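Moving the photo archive, part one of probably several

I have been putting this off since before the holidays, and last weekend I finally sat down with a big pot of coffee and started moving my files off the old home server. It has been humming away under the desk in the hallway for 12 years, which is a very respectable age for a computer that cost me less than a decent pair of boots, and lately the humming has had a sort of rattle in it that I didn't care for.

The first thing I did was get a count, and that was a bit of a shock. The main photo folder had 2,945 files in it, and 1,069 of those were duplicates! I knew there would be some (I have a bad habit of copying a folder "just in case" before I change anything, and then never deleting the copy), but I did not think it would be more than a third. The little script I use for finding them compares file contents and ignores the names, so I trust it. I still opened a couple dozen pairs by hand to be sure, because I am like that.

For the new setup I looked at three backup programs. Latberg was the prettiest, and if I were setting something up for my parents I would probably pick it, but it wants to keep everything in its own format and I like being able to open a folder and see my files sitting there. Kisevo is a command line tool, very quick, with a manual that seems to have been written by someone in a hurry. Gritstead landed in the middle. It has a plain window with a list of folders and a button, it writes ordinary files, and it keeps old versions for as long as you tell it to. I went with Gritstead.
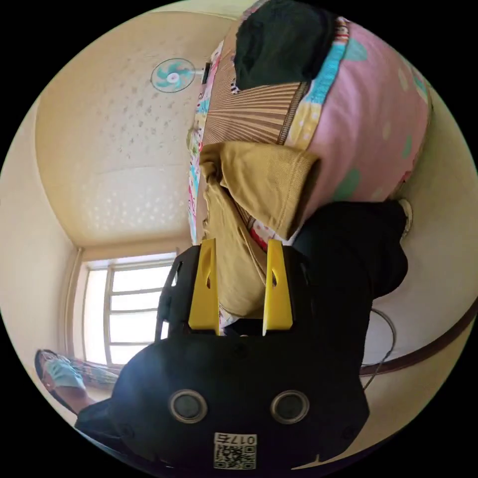
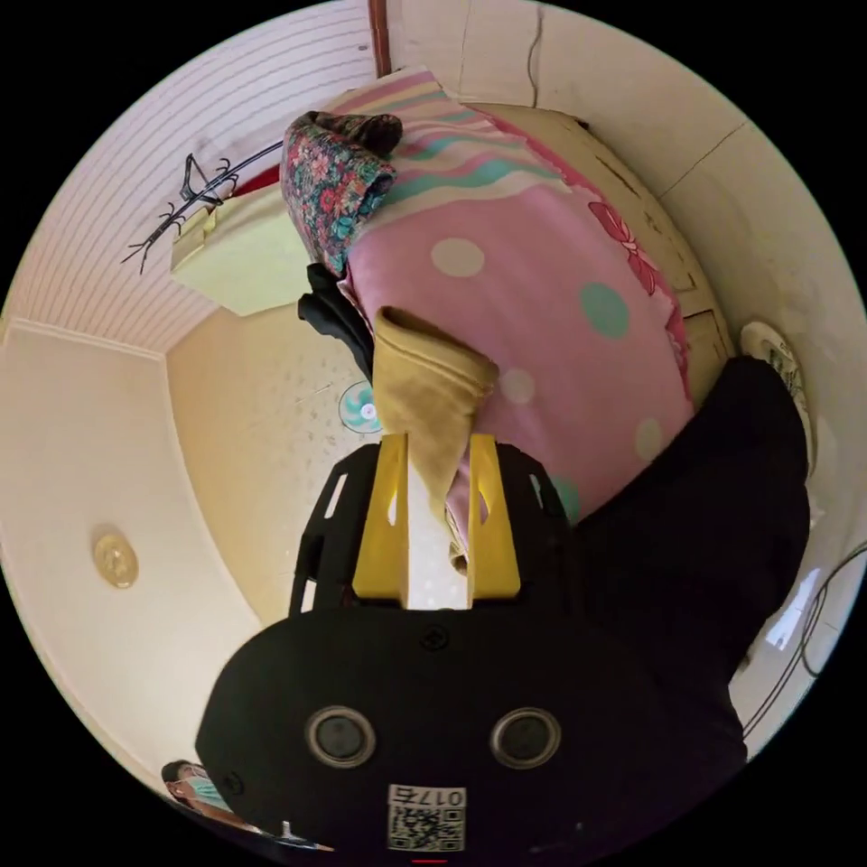
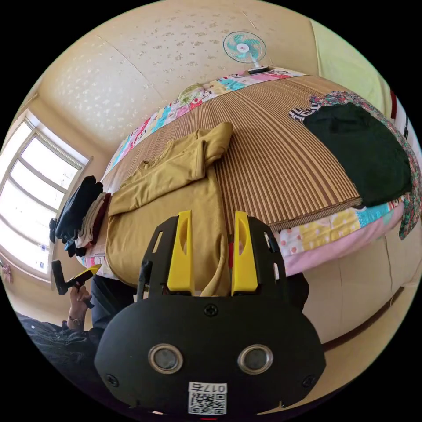 How the copy went

Slowly! I started it after supper and figured it would be done by bedtime, and at 6 the next morning it was still chewing through the video folder. Part of that was my own fault. I had left the server plugged into the old network switch, the one that tops out at a speed I would be embarrassed to print here, and once I moved the cable over to the newer one everything picked up nicely. If you are doing the same thing, go look at your cables first and save yourself a night.

The other snag was file names. Years ago I made a folder called Ķēniņš, after a bakery we loved on a trip, and I typed it with all the proper marks on the letters because I was feeling fancy. The old server stored those letters one way and the new machine stores them another, so Gritstead decided they were two separate folders and made me one of each, with half the pictures in the first and half in the second. It took me most of a morning to work out why. I ended up merging them by hand and renaming the folder "bakery trip," which has a lot less charm but sorts very well.

Still on the list: the music, which is its own mess, and a box of old discs that I would like to read while I still own a drive that can read them. I also want to try restoring a whole folder from the backup onto my laptop before I wipe anything. I've had a backup let me down once before (tax records, a long March, let's not talk about it) and I would much rather find a problem while the old server is still rattling along.

If any of you have used Gritstead for more than a year, I'd love to hear how it handles a drive getting full. The help pages are a little vague about that part, and I'm planning to leave it running by itself when we go away in the summer.

Recent posts
Why I went back to a wired keyboard
A small script for renaming scanned letters
Trying out Kisevo on a very slow laptop
Cleaning up twelve years of bookmarks
The hallway desk gets a new shelf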